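Cuentas del segundo semestre

Julio de 2020

Llevo dos semanas con la hoja de gastos abierta y sigue sin cuadrar. Para la tarea de la colada tenemos 2,000 euros hasta final de año, y de ahí tiene que salir todo: recambios, cables, ropa y cesto. La lavadora ya está pagada, así que no la cuento.
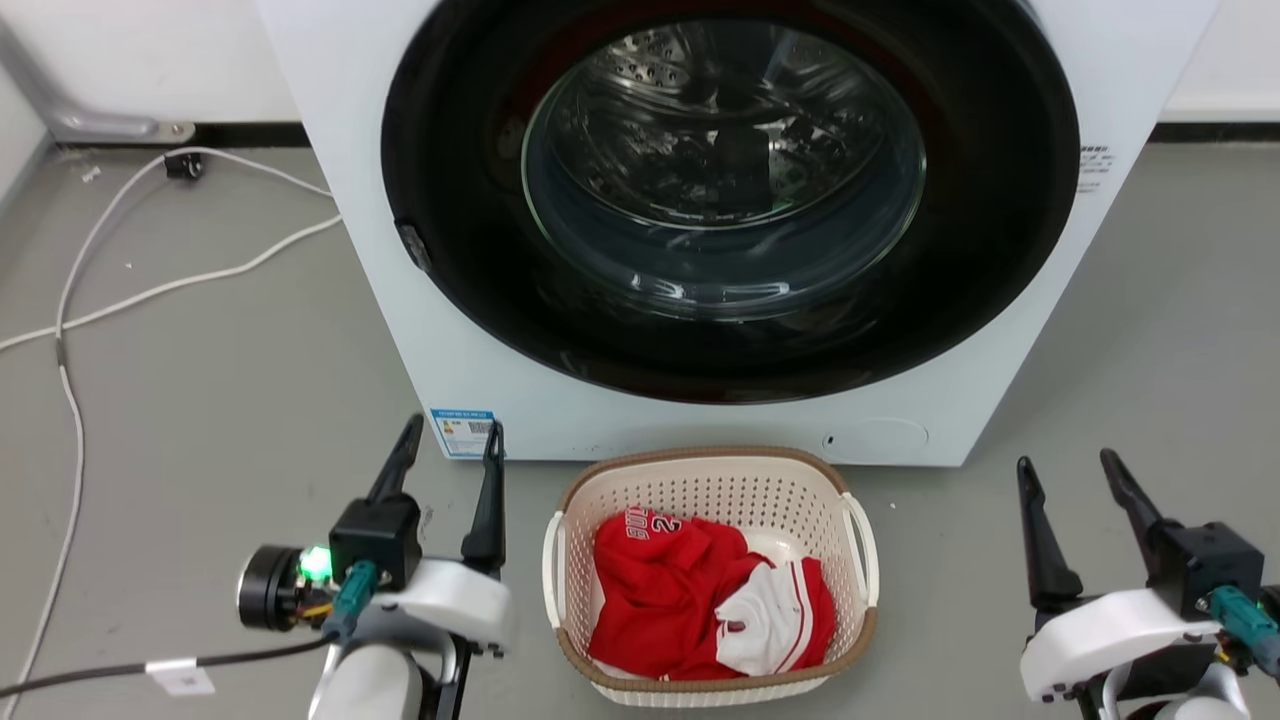

El gasto que más me preocupa son los dedos de las pinzas. Holevell los vende a 70 euros el par y Tomivex a 29, con un plazo de entrega más largo. Zübeyde Sönmez prefiere los caros. Yo pediría 2 pares de los baratos y decidiría en agosto, cuando sepamos cuánto duran.

También hay que reservar algo para conectores y bridas. El año pasado no puse esa línea y acabé pagándola de la partida de transporte.
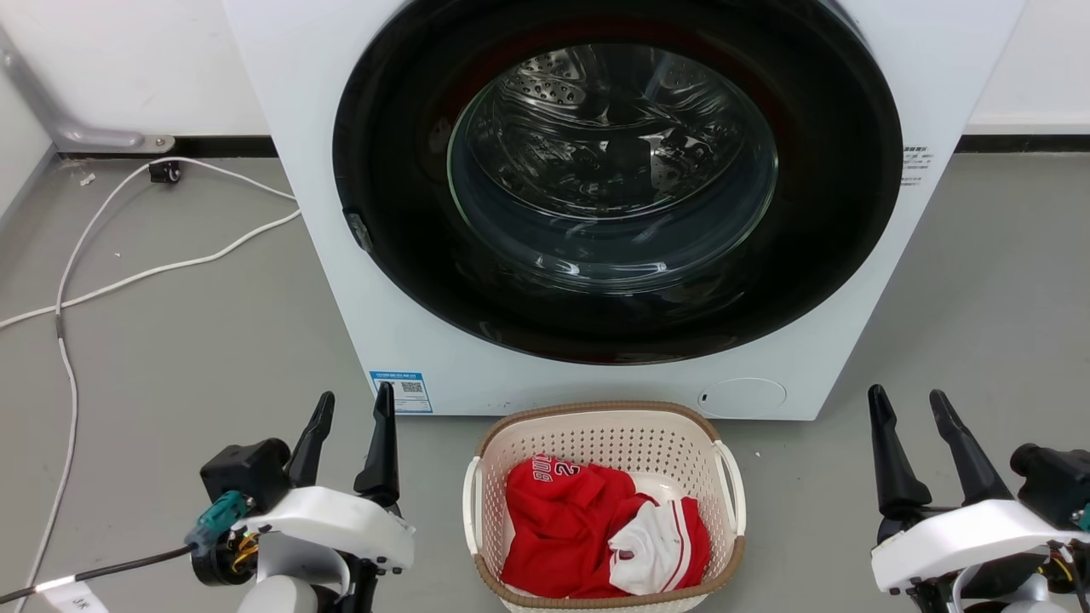
De las cámaras no toco nada por ahora. Guvlow me mandó un presupuesto para cambiarlas y se comía casi todo el dinero. Lo he guardado para el año que viene.

Me falta el precio del seguro. En cuanto lo tenga, cierro la hoja y hago los pedidos.

Entradas recientes
Comparar presupuestos sin IVA
Devolver una pieza a Hsu
Qué recambios guardo en el cajón
Alquilar o comprar el brazo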